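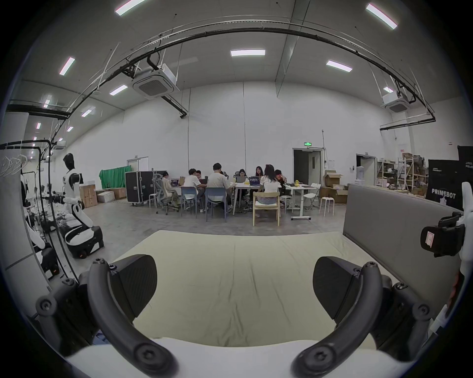

Koluvetti 手持夹爪,床垫上方,两侧钩形指朝内。

Koluvetti 手持示教夹爪使用评测
2020年9月28日 作者:Carré

我们从七月开始用这套 Koluvetti 手持夹爪采集床品整理的示教数据,任务是拉平床垫面料、提床单角、把被角掖进去。之前用的是 Karetmont 的主从遥操作台,两套都用过,下面主要讲差别。

先说上手。遥操作台要先标定,再让操作员适应延迟,新人通常练两天才能稳定提起一个床单角。手持夹爪拿起来就能做,手往哪里走,轨迹就往哪里记。同一个提角任务,手持方式一上午录了100条,筛掉跟踪丢失和动作中断的,剔除23条,其余可用。遥操作台同样时间录不到一半,不过废片也少。

夹爪的两根手指是弯的,末端带黑色垫片。夹厚面料比较稳,夹单层薄床单时容易滑,需要先把布推出一道褶再合拢。这个动作人做起来很自然,放到机械臂上回放,下压深度稍有偏差就夹空。建议录的时候放慢,合拢前停半秒。

重量是主要缺点。单手连续操作最多40分钟,手腕就开始酸,动作会变形,后面的数据质量明显下降。我们现在规定每录完一组就换人。握把偏粗,手小的同事要用双手扶。

电池一次能录长达4小时,够用。导出用的是 Clivov 软件,界面简单,批量裁剪好用,但时间戳对齐有时差一两帧,要手动检查。软件没有中途标记功能,录坏了只能事后去找。

床垫这类大面积浅色表面纹理少,视觉定位容易漂。我们在床边放了几样有图案的东西,情况好一些。厂家的说明书没有提到这一点。

遥操作台仍然留着,需要控制力度的步骤还是用它录,比如掖被角。只做抓、提、拉,手持夹爪就够了。螺丝用了两个月后有一颗松动,自己拧紧后没有再出问题,备用垫片建议下单时一起买。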